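Destination Marketing – Unit 4 handout
Regional campaigns, small budgets. Notes from the session, tidied a bit

Carry-over from last time: difference between promoting a place and selling a trip. Board does the first, operators do the second. Exam scripts mix these up every year, please don't.

Case A – Elstead
Lakeside town, short summer season, most visitors arrive by coach and leave by 18:00. Town wanted overnight stays. Budget tiny so they picked one market and one month (June).
What they did:
- posters on two commuter lines, same picture all the way along
- evening walks, free, bookable only through guesthouses
- 200 trade invitations to coach firms and small agents, a person ringing up afterwards
Note the booking rule on the walks. Cheap, and it gave them a count of overnight guests without a survey. Use this in your essay if you do question 2.

Case B – Plollmont
Hill resort, winter place trying to get a summer. Much more money, spread over six markets. 1000 brochures per market, translated late, two of them with last years prices. Slogan tested well at home and meant very little abroad.
Discuss: was it the message or the spread? I lean to the spread – but argue it either way.

Terms to know
Feeder market: where the visitors come from now, or could.
Familiarisation trip: agents or press brought over to see the place. Expensive per head. Ask who is on the list and why.
Shoulder season: either side of the peak. What to wear and what is open matter more here than scenery, visitors want practical stuff.
Reach: how many people could have seen it. Says nothing about bookings!!

Packing advice as content
Eide put a packing page on its visitor site for the shoulder season. 1385 visits in the first month, more than the events calendar got. Plain text, hardly any design. Layers, a warm top for the evening ferry, flat shoes.

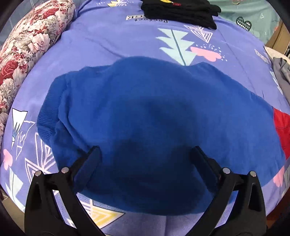
Fig. 3 Blue knitwear on a printed bedsheet.

Points to take from Eide: answers a question people allready have, costs nothing to keep up, can be reused by hotels in their confirmation emails. Weak point – no link to booking on the page, so no way to follow visitors further.

For next session
Read the Temach brief (four pages, on the course page). Come with one feeder market and one thing you would NOT spend money on. Half a page is fine, bring it printed.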